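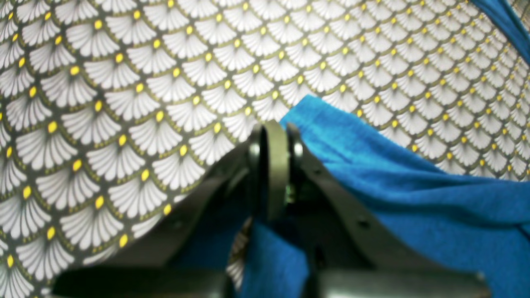

Kivorora will release a second album in December on Mohmand Records and follow it with a 20-date tour, the label announced on 2021-08-05. The four-piece recorded the album over the spring and finished mixing it last month. It is called Low Tide Radio, and its sleeve is a plain repeating pattern with no band photo and no lettering on the front. The pattern is taken from a piece of printed cloth, with overlapping white fans in staggered rows and a small yellow dot where each fan narrows. Mohmand said the same fans will be used on the tour posters and on the stage backdrop.

The first single, "Pilot Light," came out this morning on the usual streaming services. It runs a little under four minutes and is closer to the band's early EPs than to the long, mostly instrumental pieces on their debut. The guitars are up front again, and there is a chorus, with the drummer and the bass player singing it together. An organ comes in after the second verse and stays until the end.

The debut, Freight, was put out by the band themselves and sold mostly at shows. It got steady play on college radio and led to a run of opening slots, which were called off last year when venues closed. The band spent the time writing. According to the label, most of the songs on the new record were worked out over files sent back and forth, and the group did not play them together in one room until the first day in the studio.

That studio was Clutesell, a converted feed store outside town that has been taking bookings from rock and country acts for the past few years. The band tracked the basic parts live and added vocals and organ later. One song, "County Line," was kept from a rehearsal tape and appears on the album with only light cleanup. The label describes the rest as recorded with few overdubs. 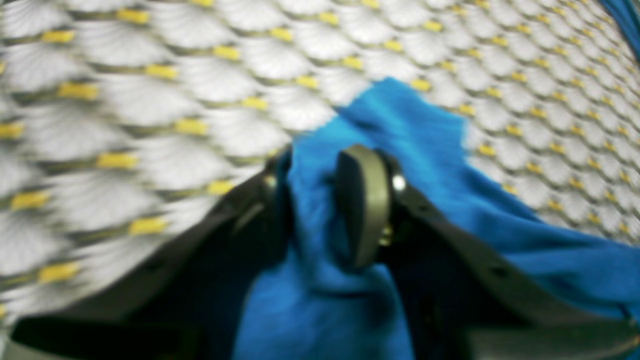
Vinyl and formats

Low Tide Radio will be sold on vinyl, CD and as a download. The first vinyl pressing is limited to 3,000 copies on blue vinyl, with a printed insert that has the full lyrics. A standard black pressing will follow if the first one sells out. Mohmand said the plant has given it a firm delivery slot, but it asked buyers to allow extra time for shipping, as pressing plants have been running well behind this year.

Orders through the band's own store include a download of two songs that were left off the album. These are a slower version of "Pilot Light" and a cover the band has been closing its sets with since its first tour. Neither will be on the streaming version. Orders open tomorrow at noon, and there is a limit of one blue copy per customer on the first day.

The earlier EPs, which have been out of print, are going to be put together on a single CD. The label has not set a date for that and said it will come after the tour. 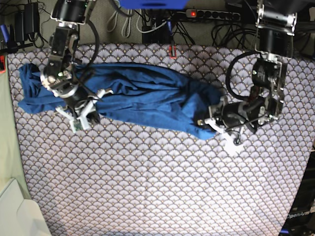
Corinne Ashdale
Music Reporter

The tour starts the week the album comes out. Most of the rooms are clubs and small theaters, with the exception of the closing night at Jonovska Hall, which holds 3,585 people and will be the biggest show the band has headlined. The group played there once before, as the first act on a bill of three, in a set that was cut short by a problem with the house power.

Kivorora plans to play the new album in full on each date, followed by a shorter set of older songs. A second keyboard player will join for the tour to cover the organ parts. Support acts will be different in each region and are due to be named next month.

Tickets for all shows go on sale next week. People on the band's mailing list will get a code for an early sale the day before. Tickets bought for the canceled dates last year will be honored at the same venues where those venues are on the new schedule. Refunds are available for the rest from the original point of sale.

Entry rules will be set by each venue and may change before December. The band asked fans to check the venue's website in the week of the show. Most of the dates are open to all ages, and the few that are not will be marked on the tour page. Doors are at seven on weeknights and at eight on weekends. Jonovska Hall will open its doors at six, with the balcony seated and the main floor standing.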